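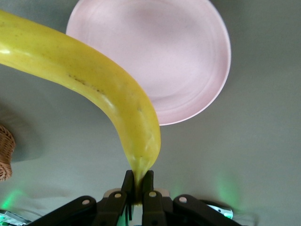 Free fruit table comes to the Combridge library

November 2019

Anyone who has dropped into the Combridge library over the past few weeks, whether to return a stack of picture books or just to sit by the heater with the paper for an hour, will have noticed that the long bench beside the returns chute has a new job. It holds fruit, and the fruit is free, and you're very welcome to it.

The idea came from Clementina Esteves, who has run the children's desk for longer than she likes to admit and who had got into the habit of keeping a few bananas in her bottom drawer for the after-school crowd. Word got round, as it does, and before long the drawer wasn't big enough and she was spending a fair bit of her own money at the greengrocer's on the way to work.

"I didn't mind, really," she told us. "But there were children I knew weren't going to ask, and I wanted it to be out in the open where they could just take a piece and go back to their book."

So she had a word with the head librarian, Amos Obi, and Amos had a word with the council, and after a bit of back and forth over food handling (whole fruit only, nothing cut up, and a bin with a proper lid) a grant of $3000 was found to keep the table going until the end of February. Markura Fruit Supply, out on the Diklow road, has agreed to sell to the library at the same price it charges the big shops, and Damián Cisternas from the packing shed brings the boxes in himself in the back of his ute, usually before the doors open.

In the first month the table went through 585 pieces of fruit. Bananas are the clear favourite, followed by mandarins, with apples a slightly sulky third. Amos had ordered a box of pears early on and says he won't be doing that again in a hurry - they were rock hard for six days and then all had to be eaten in one afternoon, although the staff were good sports and did their best.

It hasn't only been children, either. A number of the older regulars have taken to having a banana with their cup of tea, and Hipólito Rivadeneira, who comes in most mornings to work on his family history, says it has saved him the walk down to the bakery and very likely done him some good besides. He has been trying to track down a great-uncle who worked on the orchards at Diklow in 1944, and he'd love to hear from anybody with old payroll books or photographs from that time tucked away in a cupboard. You can leave a note for him at the front desk.

There was some worry at the start about sticky pages, and one or two borrowers wrote in to say so, quite politely. The library's answer has been to put out damp cloths and ask that fruit be eaten at the tables near the front windows and kept away from the local history room, the computers and the new carpet. Amos reports one squashed mandarin in the large print westerns and no other damage so far.

Peels and cores are going to good use as well. Renato Farías collects the bin for the community garden behind the hall, where it all goes into the compost bays. He'd be grateful if people could pull the little stickers off first, as they don't break down and he is tired of picking them out of the lettuces. He also has more compost than he can use just now, so if you have a garden bed that needs a feed, bring a bucket with you and help yourself.

Whether the table carries on past the end of summer will depend on money. Clementina would like to see it stay through the winter, when she reckons the children need it more, and the library hopes to raise another $1000 through the book sale, which will be held in the hall again this year. Donations of books in good nick can be left at the front desk during opening hours, but please, no encyclopedias and no magazines.

Backyard growers with too much on their trees are also invited to bring in a bag or two, so long as the fruit is clean, whole and unbruised. Lemons are fine, though Clementina asks that you keep it to a few - she was given a great many last time, and she is still making cordial.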